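Buying your first two-arm table: questions I keep getting

I run the small bench automation group at Pustis, and ever since we put in our first two-arm table I've had a steady trickle of messages from people who want one too and have to find the money for it. Same questions almost every time, so I finally wrote my answers down. Prices are in dollars and they're what we paid, so please get your own quotes!

How much should I set aside?

More than the price of the arms. My first budget had a line for two arms and a line for "misc," and misc got eaten in the first month. The frame, the rail the arms bolt to, brackets, cables, power supplies, spare fingers — all of that came to 3000 on top of the arms for us, and I hadn't asked for any of it. Going back to ask for more was not a fun afternoon.

Do I really need two arms?

Depends on the work. If you're moving one thing from A to B, buy one arm and a better gripper. We sort and pack small mixed items (bottles, tubes, little jars), and I wanted one arm working over the tray while the other is out in the middle of the table. If you're not sure, buy a rail long enough for two and start with one. The rail is cheap compared with redoing the whole base later.

Should I buy the enclosure or build it?

We built ours from aluminum profile and I'd do it again. The Culdale kit looked great in the catalog, but it came in one width and our bench is another. With profile you can add a crossbar whenever you think of something to hang on it, and you will think of something. Ours has a basket on the back bar, another one on the side post, and printed wallpaper on all three walls. 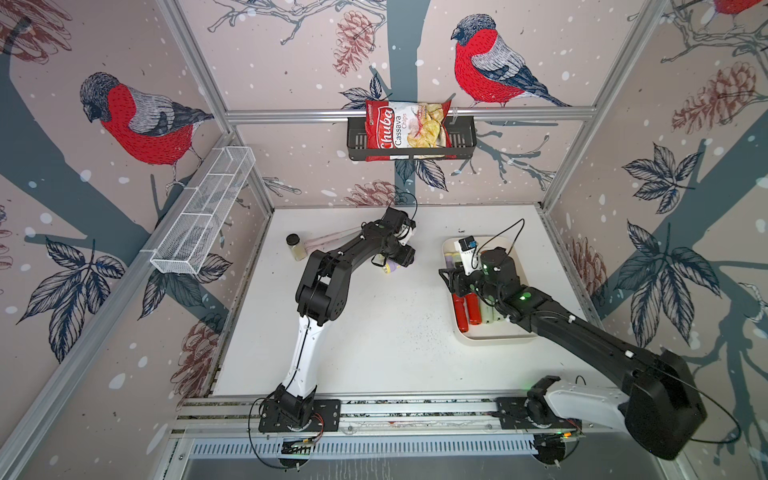 What about the walls?

Budget for them! We go through wall coverings faster than I ever guessed, and I now keep a separate line for them. One wallpaper change costs us 113 including the new panels. We swap patterns on purpose, so the vision side of things gets used to a busy background — ours is on birds and pine cones at the moment. If you only ever plan to run against plain white, skip this one and spend the money on lights.

Where do the test items come from?

The grocery store, mostly. I get asked this as if there were a special catalog. Small bottles in different colors, tubes, a jar of something grainy, a bag of chips. Buy doubles of anything you like, as packaging changes and then you can't match last month's runs. I'd plan on 20 items to start and add to the pile slowly. Keep the receipts together or your finance people will wonder why the robotics group bought snacks.

What did you forget to order?

Cable ties and longer cables. Measure your cable runs with the arms stretched all the way out, then add some slack. The cable that's fine at rest may not be fine at full reach. Also a second control board. Ours come from Agudelo, a spare is 293, and I'd put it on the very first order, so that a dead board costs you an hour and not a three-week wait.

Can I lease?

You can. Zondidov offered us a lease and I came pretty close to signing. What put me off was the rule about drilling or changing anything on the base, and we change ours constantly. For a fixed job that stays the same all year I'd look at it again.

How long from order to first run?

We ordered in April and had both arms moving by the end of June. The arms showed up early and then sat in their boxes while we waited for a bag of corner brackets (yes, really). Order the boring parts first.

How much bench space do I need?

Reach of the arms plus room for a person to stand and swap trays. Tape the outline on the floor before you buy anything and walk around it for a day or two. I moved ours twice on tape before a single bolt went in.

Will you share your parts list?

Sure, send me a message through the contact form and say how long your bench is. The list needs a few changes depending on the width, and I'd like to send you the right one.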